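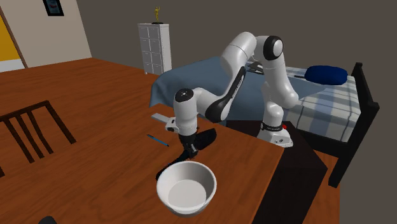
Can a player be fined for staying in the tunnel during the anthem?

Asked in League Rules and Eligibility

I keep stats for a semipro football club, Zanby, in the Drusarer league. In April 2 of our players stayed in the tunnel for the anthem before the home game against Sowa and came out for the coin toss. The club got a letter citing "conduct detrimental" and docking each of them a game check. The handbook section on pregame only says teams must be "present and in uniform" 15 minutes before kickoff. It does not mention the anthem. Is the fine valid, and who do they appeal to?

3 answers

Answer 1 (accepted)
Two separate issues.

Notice. If the only written pregame rule is presence and uniform, the question is whether the tunnel counts as present. Most handbooks define the playing area to include the tunnel and bench. Check the definitions page before anything else.

Authority. A "conduct detrimental" clause is broad, but it usually belongs to the league office. If the letter is on club letterhead, the club needs its own clause in the player contract. First Amendment arguments will not help much against a private employer. Some states do have statutes covering employee speech, so look at yours.

Appeal in writing, one letter per player. Ask for the specific section number and the full text of the rule.

Answer 2
they should just stand for it. its two minutes

Answer 3
Mostly agree with the first answer. Watch the deadline. The Vavow league, where I officiated for 4 seasons, counted appeal days from the date on the letter and did not care when it was received. Also check whether the pay is withheld while the appeal is open. Ours was on form 514, yours will be called something else.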